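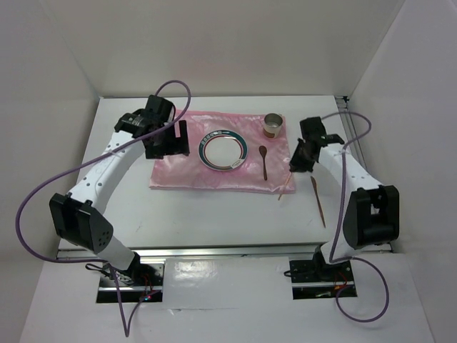 Dinner for one at Loneck, with the stick at the right gripper.

Backwards

The idea came to me while I was clearing my own table, so I'd like full credit for doing dishes. I was stacking plates and thinking how easy it is to take a table apart. You grab the cup, you grab the spoon, you don't care much where any of it lands. Setting it is the fussy part. So why were we spending all day teaching the arms to set?

I brought this to Bajwa on Monday. (Bajwa is the name of our group, after a street, long story.) I said, let's drive the arms by hand and only ever clear. Cup off, spoon off, stick off. Then we flip the recordings end to end and let the thing learn from the flipped ones. Every single one would finish with a perfect table, because every single one had started with a perfect table!

My boss looked at me over her coffee and said, "Gravity doesn't flip."

She had a point. If you let go of a spoon a little too high, it drops. Play that in reverse and the spoon jumps up into the fingers like it missed you. You can't train on that. The arms would hover over the table forever, waiting for the silverware to come to them.

So the rule became no dropping. Everything had to be put down softly enough that it would look the same in either direction, and I threw out any recording where something fell, slid or rolled. The sticks were murder. They're skinny and they roll if you breathe. The pink cloth was its own little nightmare, all that shine and all those wrinkles, and I had ironed it twice before my boss told me to leave the wrinkles alone, the arms would have to live with them.

I got 700 recordings by the end of January and kept 332. I'd like to say I felt bad about the others, but mostly I felt my shoulders.

Then came the waiting, and then came the test, which we did on a Sunday, 5/5/24, because the building was quiet and I couldn't stand it anymore. I'd told my mother I was working. She asked if the robots got Sundays off and I said they'd had the whole week off, they were the lucky ones.

We ran the old model first, the one called Lendus, which had learned from regular setting. It did fine. It put the cup on the plate once. Then we loaded mine, Imum. I set the pieces out off the cloth the way a kid would leave them, and I sat on my hands.

The right arm went for the stick. Of course it went for the stick. It got hold of the very top and swung it over toward the cloth, and stopped, and I mean really stopped, with the low end hanging out past the pink. My boss said it was stuck. I said give it a second.

And the thing is, I knew that pause. I pause right there. Every time I'd cleared a stick, I'd close the fingers and then wait a beat to be sure I had it before I moved, and I'd done that for months without once noticing. Flip the recording and the pause comes at the end, right before letting go. It had learned my nerves backwards!

It put the stick down. It didn't roll.

Over the day Imum beat Lendus, though not by as much as I'd told people it would. It was better at the last inch and worse at the first grab, and if you think about it, that's just what you'd expect. My perfect ends were everybody else's beginnings. My boss wants to mix the 2 kinds of data next, clearing for the finish and setting for the start, and I've already cleaned out a drawer for more sticks.

I went home that night and made eggs. I put down a plate, a cup and a fork, and when I got to the fork I caught myself holding it a hair above the table, waiting, and I stood there in my kitchen laughing until the eggs went brown around the edges.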